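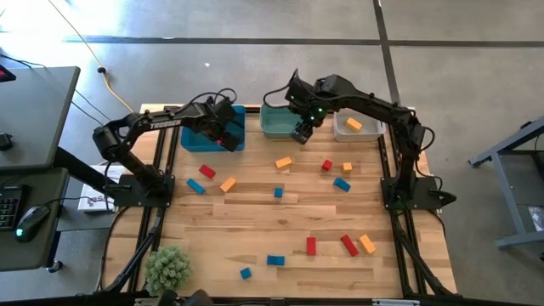 How do you sort a pile of colored wooden blocks without going back over it twice?

Fix one bin per color before touching anything, keep the bins in a row at the back of the table, and finish the blocks nearest the bins first.

I wrote up the 2,000-piece button job in December and got several requests for something smaller. Rectangular wooden blocks in red, orange and blue are a fair test. Three colors, three bins, one flat surface.

My assignment is blue bin for red, teal bin for blue, white bin for orange. Putting blue blocks in the blue bin seems obvious, but I find a blue block hard to pick out against a blue wall when I check for errors. Red on blue is quick to read. Orange on white is quicker still.

Working order:

Clear the strip in front of the bins. Anything left there gets knocked later.
Take the spread-out middle next.
Leave tight clusters for last and separate them before lifting.

Upright blocks are easier to grip than flat ones but tip if brushed. I take them from the top. Placement inside the bin is not important at this size. At 1,000 pieces it would be, and I would use the deeper Dorncombe tubs.
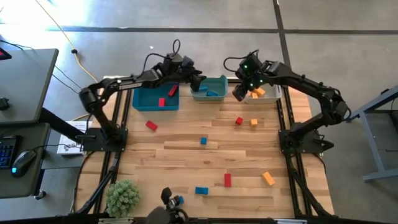 Partway through: reds in the blue tray, blues in teal, oranges in white.

The block sets I keep at home are Limgate, 30 to a bag. Edges are slightly rounded, finish is matte, and the color is consistent across the 6 bags I own. Next post covers storage labels.

Posted Jul 24, 2018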